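## Lo que se presta y lo que vuelve

Doce años lleva la biblioteca de Skolness prestando libros sin que nadie discutiera demasiado. En junio del año pasado empezó a prestar también cosas —una máquina de coser, una escalera, el famoso deshidratador de setas— y desde entonces el buzón de sugerencias hay que vaciarlo dos veces por semana.

El fondo tiene ahora 80 objetos, de los cuales 31 están fuera en este momento. Uno de ellos, la fondue, lleva fuera desde el invierno. Sabemos quién la tiene. Ella sabe que lo sabemos. Saludamos al cruzarnos en la panadería y hablamos del tiempo.

Kimie Ueda, que lleva el mostrador por las tardes, ha revisado las normas y las ha dejado en una sola hoja. La anterior versión ocupaba cuatro y contenía un apartado sobre sanciones que, según nuestras averiguaciones, no leyó ni quien lo redactó. El préstamo dura ahora dos semanas, se renueva una vez y por teléfono, y lo que tenga depósito lo pierde a partir del décimo día de retraso. La carpa grande sigue aparte: se reserva con un mes, la recogen dos personas y una de ellas tiene que haber montado antes una carpa. Haber visto montarla no cuenta. 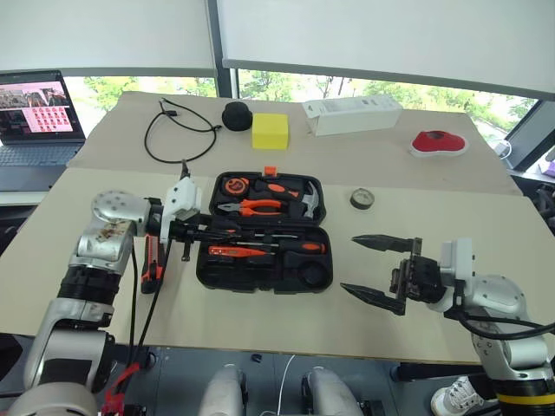
La devolución es el punto donde la convivencia se resiente. La gente trae las cosas a las ocho menos cinco, las deja encima del mostrador y se va con una prisa que no traía cuando vino a buscarlas. A partir de ahora se revisa cada objeto delante de quien lo devuelve, y eso incluye los juegos de piezas. Con los maletines de herramientas es fácil: martillo, alicates y cinta métrica tienen su hueco en la bandeja negra, y un hueco vacío se explica solo. Con el puzle de 500 piezas de los canales de Segers no hay tanta suerte. Samran Kaewkla se ofreció a montarlo entero para comprobarlo y le faltó una, en pleno cielo. Se acepta cualquier pieza azul que aparezca debajo de un sofá.

Sobre la máquina de coser: es una Vernero, pesa lo suyo y no cose lona. Lo pone en la tapa. Lo pone también dentro de la tapa. La reparación la paga esta vez la biblioteca, y la próxima, quien cosa lona.

Seguimos buscando una segunda escalera, un proyector que no huela a quemado y un gato hidráulico. No buscamos más yogurteras. Tenemos tres, las tres en perfecto estado, y ninguna ha salido jamás del armario. Si alguien quiere estrenarlas, se las prestamos sin depósito y sin fecha.

Para reservas, el mostrador abre de cinco a ocho. El teléfono es el de siempre, y la sala de la calle Zasico también, segunda puerta, la que se atasca.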